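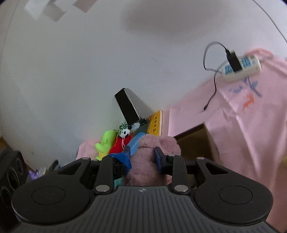
I bought the Flatano handheld steamer in July, mostly so I could stop dragging out the ironing board for one blouse. My neighbor Marlene Coutinho had been singing its praises all spring (she sews, so I trust her on anything to do with cloth), and after a few months of regular use I think I can finally give it a fair write-up!

It heats up fast, and the 2-setting switch is simple enough that I've never had to go back to the booklet. The tank holds 145 ml, and that gets me through about three shirts before I'm back at the sink. I do wish it were bigger. My old Prorberg held more, but it was so heavy my wrist ached by the second sleeve, so I suppose you pick your trouble. Linen takes a few passes and some patience. Cotton and polyester come out lovely, and I did all the bedroom curtains without taking them down, which made me happier than it probably should have.
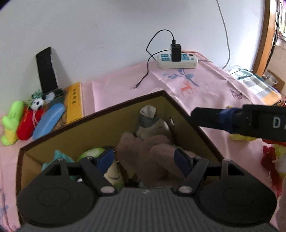

The soft brush attachment is the part I expected to leave in the drawer, and now I use it more than anything else. It lifts the nap on velvet cushions and takes the flat, tired look off a wool coat. I've started using it on plush toys as well, and if you have an open box of them like that one with the dark brown rim, do them one at a time, hold the steamer well back, and let each one dry all the way through before it goes in with the others. A pink printed tablecloth gets the plain head instead, on low, and always from the wrong side.

My only real complaint is the cord, which comes up short of my closet. Marlene uses an extension and I just move the clothes. Four stars from me, and I'd buy it again.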